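The Back Room at Jemard

İlker Kılıçarslan took the job at Jemard because it came with the room upstairs. The shop washed and folded for half of Ollthorpe, mostly work clothes and bedding, and the owner, Mrs. Vasylenko, paid him by the bag. He had never folded anything for money before.

She started him on the white things. Pick it up from the middle, she told him, let it hang, and look for the crease before you put it down.
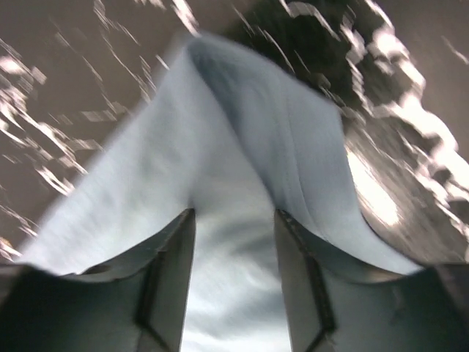
White cloth, lifted to a peak.

He did 50 pieces that first day and she took 4 of them apart again without a word. He watched her hands and did them over.

By the second week he had stopped thinking about the whites and she let him do the colored bags. The one he remembered afterward belonged to a man named Grulov, who had moved out to the coast and left his laundry behind. The ticket was number 880. It had been on the shelf since the spring.

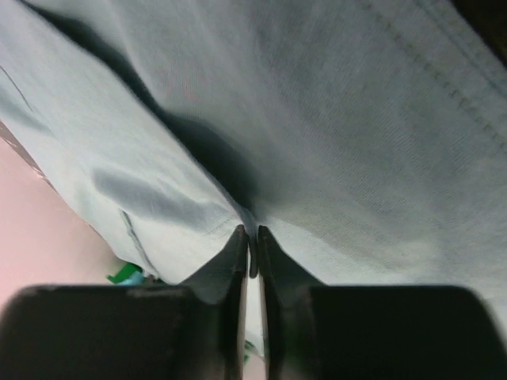 Grulov had paid ahead, and Mrs. Vasylenko said that meant the clothes got folded whether he came or not. İlker thought this was a waste of an afternoon but he kept that to himself. He turned the pale blue-gray cloth until he found the line of stitching, small dark dashes running on a slant, and followed it with his thumb the way she had shown him. His father had owned something close to that color. He wore it to the bus station.

"You're slow today," she said.

"It's a big one."

She went out front to answer the phone.
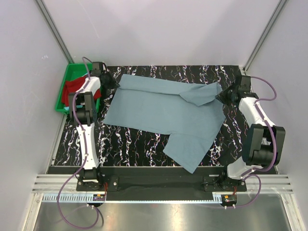

He had a letter from his father upstairs, two pages, still not answered. He had meant to write back before the rent was due and then before his birthday, when he turned out to be the only one in the building. The shirt was nearly flat now on the black mat with the squiggles, the top edge doubled over and one corner still pulled out to the side. The red cloth in the green tray could wait. He would say that the work was all right - that the room was warm and he had 64 dollars put by.

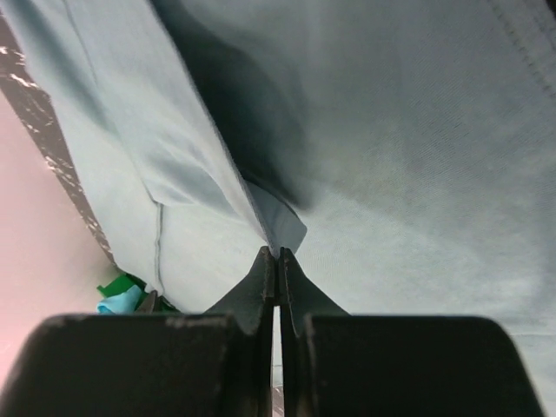
A corner, folded back.

Grulov came in November, as it happened, in a coat too thin for the weather. He put the ticket on the counter and İlker brought the bag down.

"You kept it," Grulov said.

"You paid."

Grulov looked inside, pressed the top shirt with two fingers, and tied the bag shut again. After he left, İlker went upstairs and looked for a pen.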